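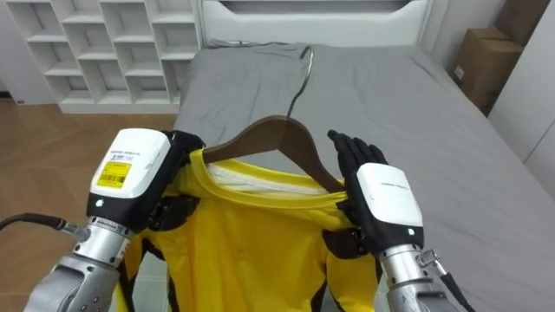 The hanger goes in through the bottom hem, and we will be saying so until December. Most people feed it through the neck, because the neck is the hole they can see, and in doing so they stretch the collar until the shirt could seat two. A T-shirt can be dressed on a bed just as well as on a rail, with the shoulders handled one at each end of the hanger, as with the yellow one on the gray sheet. Flat work suits beginners. Gravity has fewer opinions when the shirt is lying down.

Garment Care, Unit 2: Hanging Knits
Handout by Pacita Cruzado, Kevirmont Evening School

Steps for a plain tee
Lay the shirt face up and smooth it from the neck down.
Slide the hanger up from the hem, hook first, until the hook comes out at the collar.
Set one shoulder, then the other. The shoulder seam should lie along the arm of the hanger.
Check that the collar sits level before you lift. If one side is riding up, fix it now.

On hangers
Wood with a rounded end is kind to knits. Wire leaves two small horns at the shoulders — you have all met someone wearing them. The width matters more than the material: an arm that reaches past the seam will poke a bump into the sleeve, and steaming it out takes longer than changing the hanger did.

What not to hang
Heavy sweaters. Bindu Bhat hung hers wet last term and it now fits her brother, who is tall.

For next session
Bring 2 shirts and a hanger you own. Read the folding notes, page 15. Jayson Estrella still has the class steamer and is asked, warmly, to return it.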